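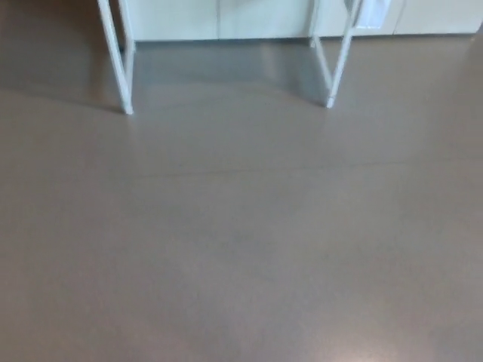 Opinion > At Home > Floors

I'm going to stick up for the bare floor, because it cops a lot of flak lately. Every second home page I read wants me to "anchor the space" with a rug, then a smaller rug on top of the rug. No thanks! I want to walk to the kettle in my socks without tripping over anybody's idea of cosiness.

We pulled up the old kitchen lino in December and went for one plain grey-brown colour, wall to wall, no pattern. My mum reckoned it looked like a dentist's. Fair enough, Mum, but I can sweep the whole thing in 2 minutes (I used to spend that long just flipping the mat over and picking crumbs out of the fringe).

The shine is the part people argue with me about. A glossy floor shows everything, they say, every smear and dropped pea. Well, yes. I'd like to know where the pea is. Matte floors hide their muck and you find it later with a bare foot. And I love how pale cupboards and white table legs throw a bit of light back up off a shiny surface, especially on a grey morning when the room needs all the help it can get.

I was quoted $976 for a Prellow runner to "soften" the walkway. For a strip of carpet next to a sink! I bought a decent mop and spent the change on dinner out, and the floor has stayed bare ever since.

2 comments

Eero Salminen: Come back to me when you've dropped a favourite mug on it. My rug has saved three.

tealady363: Team bare floor here, but I do wear slippers. What mop did you get?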